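4. Good practice at the Drenbridge bench
Ngân Bạch and Trilok Goel, January 2019

Our supervisor, Emiko Sakamoto, asked for rules that a new student could learn in 30 minutes. We kept three: agree who holds the stop button, keep hands behind the rail while the arms are live, and log every fault before a restart.
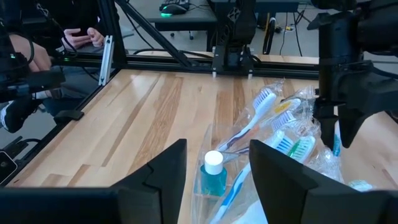 Rule two caused the most argument. Samuele wanted everyone standing well back, but the operator needs to see the grippers. With small goods in a clear plastic bag, like the toothbrushes and mouthwash, the fingertips are hard to judge from a distance – so we allow a seat beside the table, outside the rail. Rule three is still often skipped. We will check the logs again in September.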